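Wustix adhesive hooks, medium, pack of 5

Rating: 4 out of 5

I rent a two-room flat and the agreement says no nails, no screws and no drilling. The agent, Mr Kariuki, checks for holes when people move out, and my neighbour Musyoka lost part of his deposit over one coat rail. So everything that goes up on my walls has to be stuck on, and over the years I have tried most of the stick-on hooks you can buy locally. I have used the Wustix ones since February.

What you get

The pack has five white hooks, the pads to go with them and two spare pads. There is a small folded sheet of instructions with very small print. The hooks are plain and don't stand out on a white wall. The Cordier ones I had before came in a shiny finish that I never liked, and they cost more.

Putting them up

Wipe the wall first with a cloth and a drop of surgical spirit, and let it dry. Don't use kitchen spray, as it leaves a film. Peel the pad, press it to the hook, peel the other side and press the whole thing on the wall for 40 seconds. Then leave it overnight before you hang anything. I skipped that last part with the first one, put a wet raincoat on it the same evening and found both on the floor in the morning. The same hook went back up with a spare pad and hasn't moved.

They hold well on smooth emulsion and on tiles. On the textured paint in my hallway they lasted a week. The sheet does say smooth surfaces only, so I can't complain much. Wallpaper I haven't tried and wouldn't.

Weight

The box says 2 kg each. I would not go that far for anything you take on and off every day, since each pull works at the pad a little. My bathrobe, an umbrella and a cloth shopping bag have been fine. A full rucksack was not.

Steam is less of a problem than I thought it would be. The one in the bathroom is next to the shower and has stayed put, though the pad has gone slightly yellow round the edge.

Taking them off

The tab at the bottom should be pulled straight down, slowly, flat against the wall. If you pull it towards you it snaps, and then you are there with dental floss and a hairdryer. I have removed three so far. Two came away clean and one took a flake of paint almost the size of a fingernail, in a spot where the paint was already poor.

Price

I paid 200 shillings more than for the Itton pack, which has the same number of hooks but no spare pads. My sister Chepkoech bought the Itton ones for her office and has already replaced most of them, so I think the difference is fair.

One star off for the tabs, which are too short to get hold of properly, and for not selling the pads separately in any shop near me. 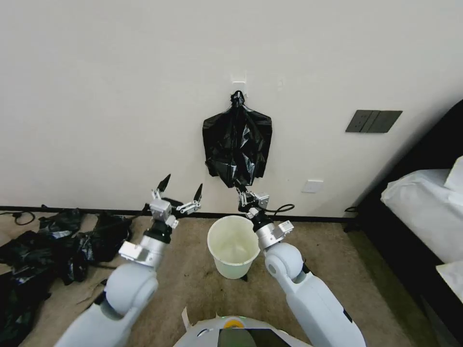
I did find the pads online from a seller called Erkley, but the delivery cost more than a new pack of hooks. If a shop in town starts stocking them I will add the name to this review.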